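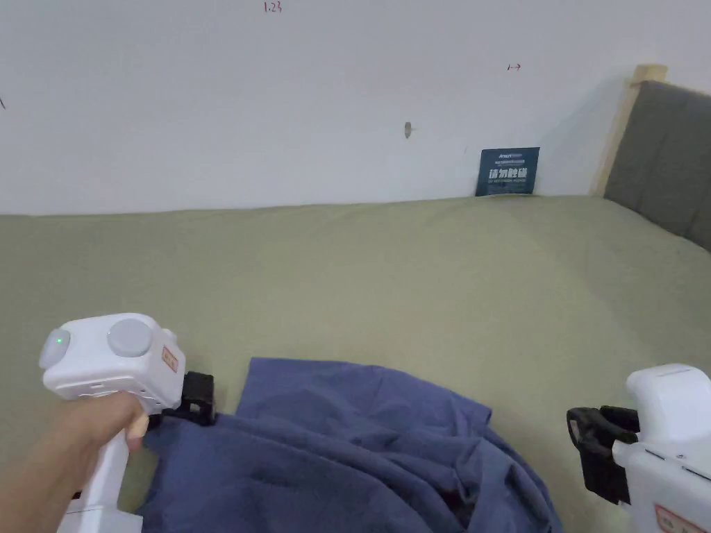 Family ministry / Talks

Rest for people who run things. Speaker notes, afternoon slot

Say hello. Thank Bok-nam for the introduction and for the lift from the station. Check the back row can hear me before I get going, because last time they couldn't and were too polite to say.

Start with the Leiva story. When I took on the children's work at Leiva Road we had 3 families and a box of dried-up felt tips. I was so keen! I said yes to the toddler group, the holiday club, the nativity, the breakfast, the other breakfast. By my second August I was sitting in the car park with the engine off, trying to remember a single prayer that wasn't a request for more helpers. (Pause here. Don't rush on to the joke.)

Then the joke about the glitter. If it gets nothing, skip the second half.

Read Mark 6, verse 31, slowly. "Come ye yourselves apart into a desert place, and rest a while." Point out what comes next: so many people coming and going that they had no leisure so much as to eat. Ask who had a proper lunch today. Hands up. I bet it's a poor show, mine was a cereal bar.

Main bit. Sabbath is one of the ten, and we teach it to the under-sevens with a colouring sheet and then go home and answer emails until midnight. I've done it. I did it the week I was writing this. Children notice how we live a long time before they listen to what we say, and if the grown-ups at church are always frazzled they'll think that's what following Jesus looks like.

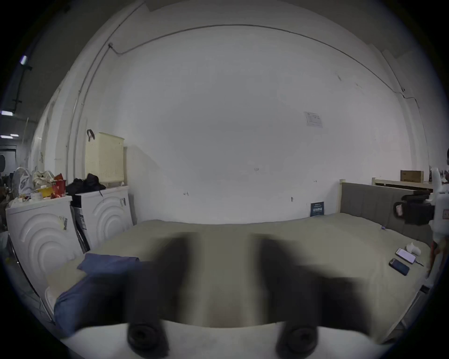 Early nights count too.

Tell them what we changed at Bresen. Keep it short, Da-eun is covering the rota in her session and I promised not to pinch it.

We stopped the second breakfast. One person wrote me a cross letter, and we're still friends.

Every leader gets 2 months off a year, and we don't ring them. At all, even about the key to the craft cupboard.

We start team meetings with 60 seconds of quiet. It felt daft for weeks. Now I'd miss it terribly.

Psalm 4, verse 8 if there's time: "I will both lay me down in peace, and sleep." I say this one out loud with my own two at bedtime and the little one always shouts the last word, so do it with the room, and let them shout.

Somebody will ask about small churches with no spare people. Be straight with them. Sorkier closed its club for a whole term and it was hard, and a few families did drift off. I still think they were right.

Finish by praying for them by team, not in a lump. Then point at the tea. Session two starts at 3.30 and the sign-up sheet is by the door.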